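Clear cases going yellow – worth cleaning or just replace?
Phones & Accessories > Cases and covers

mvincze
Posted 15/08/2026
Hi all, I bought a clear Solluten case back in May, mostly to show off the color of the phone (a lovely white, my daughter picked it), because the corners of my old one had gone the shade of weak tea. I've tried dish soap and an old toothbrush, and baking soda paste, which my sister swears by.
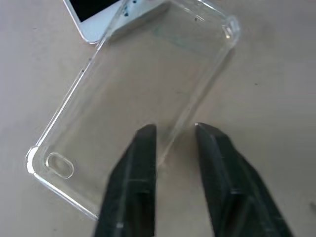
The soap got the pocket grime off nicely but the tint hasn't budged. Has anyone here had luck with anything stronger, or am I scrubbing for nothing?

Hugo_B
Scrubbing for nothing, I'm afraid! The soft plastic itself changes color with sunlight and warm hands. I've been through three of them and now I just buy the cheap ones and swap when they bother me.

palfi_t
I'd disagree with Hugo a little. Mine was a Nurnex, the hard-backed kind with soft sides, and after 20 months only the sides have turned. The back is still perfectly clear. So it does depend what you buy, and throwing one out every few months seems a shame.

Hugo_B
Fair enough, but didn't your hard back scratch? Mine looked like a skating rink – I'd rather have yellow.

palfi_t
It has scratches, sure. I stopped seeing them after a while.

ihsuan.lam
Please don't try bleach, Mariann, whatever you read! I did and mine went cloudy and sticky, and it smelled for days.

mvincze
Oh dear, thank you, the bottle was already out on the counter. I'll put it back and have a look at the hard-backed ones this weekend.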